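We use cookies to remember that you have been here before. Accept / Manage choices

Pop-up Clinic Inspection: Camonard Community Hall

9 Jan 2026
By Aidan Horgan

What follows is the county's walk-through checklist for temporary vaccination sites, filled in at Camonard, with my comments under each item. The printed form allows one line per comment. I have ignored this, as I do every year, and the health department has agreed to put the long version on the website on the theory that people who argue about the clinic might as well argue about the same clinic.

I was shown around by Mebrat Gebru, the site nurse, who had a copy of the form already marked up in pencil. Her marks were stricter than mine in two places. I have gone with hers.

Ratings are Pass, Fix (open anyway, sort it out by the date given) and Stop (don't open).

ARRIVAL AND ENTRY

1. Entrance signed from the street. FIX
There is a sign. It says CLINIC and has an arrow, and the arrow points at the dry cleaner. Turn it over or move it to the other side of the path.

2. Step-free route from parking to door. PASS
The ramp is sound and the handrail doesn't wobble. The mat at the top had a curled corner, which Gebru removed by removing the mat.

3. Door can be opened by someone using a wheelchair or pushing a stroller. FIX
It can be opened by someone with the shoulders of a furniture mover. Closer needs adjusting. The hall says this was reported last February. I believe them.

4. Posted capacity visible. PASS
The limit for the main room is 33, staff included. Please remember the "staff included" part on the first morning, when everyone who has ever worked for the department drops by to see how it's going.

5. Protest and press area marked, clear of the entrance. PASS
Yes, this is on the form now. The taped area is on the grass by the bike rack, well back from the ramp. People may stand in it and hold whatever sign they like, for or against. They may not stand in the doorway, and that includes the ones who agree with us.

CHECK-IN

6. Paper forms available in case the system goes down. PASS
A full box. The system is Genden, so the box will be used.

7. Check-in desk screened from the waiting line. FIX
From the second chair in line I could read a test patient's date of birth and would have been able to send a card. Turn the monitor toward the wall.

8. Screening questions asked in private. FIX
Same desk, same trouble. Allergies, pregnancy and past reactions are not matters for the whole row. Use the side alcove, which at present holds a stack of folding chairs and a lectern.

9. Consent wording is the current version. PASS
Current version on the desk. Old version in the drawer. Recycle the old version, or it will find its way back up.

10. Staff know what to say when someone changes their mind. PASS
The answer is "That's fine, come back if you'd like to." I asked everyone on shift and got that, or close to it, from each of them. One added a short speech about civic duty. We talked about the speech. A person who has walked in, sat down and decided against it is still a member of the public, and is far more likely to return if the last thing they heard wasn't a lecture.

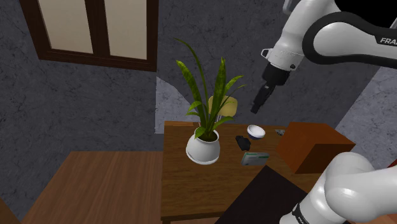

11. Staff wear name badges. PASS
First names only, by request, after some ugliness at the Yimer site last winter. The form still asks for surnames. I've crossed that out and initialed it, and if the form's authors object they have my full name at the top of this page.

VACCINE STORAGE

12. Refrigerator is purpose-built. PASS
It is a Budeo medical unit with a lock. No lunches inside.

13. Temperature log complete, twice a day. FIX
Complete except for one Sunday, when the log reads "assume ok." The digital recorder shows it was, in fact, ok. Assume nothing, and write the number down.

14. Plug protected from being pulled out. PASS
Outlet has a cover and a warning label. The floor polisher has been given an outlet of its own.

15. Stock count matches records. PASS
The sheet said 398 doses and so did I, on the second try. The first try was my fault.

16. Written plan for a power cut. FIX
There is a plan, and it names a person to call who retired. Put in a new name and test the phone number by dialing it.

VACCINATION STATIONS

17. Sharps containers within reach, below the fill line. PASS
Both stations. Spares are in the locked cupboard.

18. Hand sanitizer at each station. PASS
Present and full. One pump squirts sideways. Aim accordingly until it's replaced.

19. Curtain or screen at each station. FIX
Station 2 has a curtain that stops well short of the wall. Anyone taking an arm out of a winter sweater deserves the rest of the curtain.

20. Seating suitable for people who faint. PASS
Chairs have arms and don't roll. The reclining chair works, though it announces itself with a noise.

OBSERVATION AND EMERGENCIES

21. Observation chairs in view of a trained person at all times. FIX
One chair sits behind a pillar. It is also the most comfortable chair, so it will always be taken. Move the chair. I have been told the pillar stays.

22. Emergency kit sealed, in date, on the wall. PASS
In date, seal intact, list taped to the lid.

23. Exits clear. STOP, then PASS
The rear exit was blocked by a trolley of holiday decorations. I wrote Stop, Gebru wheeled it away, I tried the door, and I wrote Pass. Both words stay on the form. If the trolley comes back, so does the first one.

24. Staff have run a drill for a severe reaction. PASS
Run while I was there, without warning, which made me unpopular for a bit. Kit opened, call simulated, patient (me) laid flat. Floor is cold.

RESULT

Open with fixes. Items 7, 8, 16 and 21 must be done before the first patient is seen. The remaining fixes have 20 working days. I'll come back for those without calling ahead.

A word on the letters we've had asking whether this inspection "endorses" the state's mandate. The form has no box for that. I checked refrigerators, doors and a curtain. Whether people ought to be told to get the shot is a question for the legislature, which meets in a building with much better parking. If you have a complaint about the hall itself — lighting, access, the noise of the chair — send it to the site office and quote the item number.

Signed copy available at the front desk on request.

Contact us | Accessibility | Copyright 2026 | Back to top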